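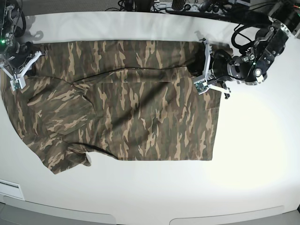 Garment Handling Data Collection: Second Progress Report
5th November | Zofia Mazurek, Veltberg site
2 min read

Work since the July report has gone into the shirt-folding portion of the Sopacua dataset. The two-arm station has run on every planned shift except four, which were lost to a worn wrist cable on the left arm. The cable has been replaced and the spare is on the shelf.

Each demonstration is driven by an operator and recorded from start to finish, covering joint positions, gripper opening and video. The shirt is dropped on the table, spread, gripped at two corners and folded. A demonstration is kept if the final fold lies inside the marked tolerance. Failed attempts are stored separately with a short reason code, as agreed with Arkon.

Patterned fabric was added in this period. Plain shirts had given the model an easy outline to follow, and it did poorly when tested on anything printed. Camouflage is the hardest case so far. Sleeve edges and seams are difficult to separate from the print, and the labelers disagreed on corner position more often than with plain cloth. We now have a second person check all corner labels on printed garments.

Mean time per demonstration is 45 seconds, down from the July figure. Most of what remains is spent on the sleeves. Operators often have to release a corner and grip again when the cloth bunches under the fingers. These regrips are left in the recordings, as the policy needs to learn them.

Open items:
- Fingertip sensor drift. Readings are zeroed before each session, but we have no correction for drift within a session.
- 25 demonstrations have a timing offset between video and joint data. They are held out until Ibsa Gebremichael finishes the repair script.
- Long-sleeved knitwear has not been started. Samples are on order from Buvus.

No change to the budget is requested. The next period covers knitwear and a first training run on printed shirts only.

Comments (2)

Ibsa Gebremichael: The script handles the constant offset. A few files also have dropped video and will have to be recorded again. List is in the shared folder.

Arkon program office: Received. Please split the reason codes by fabric type in the next report.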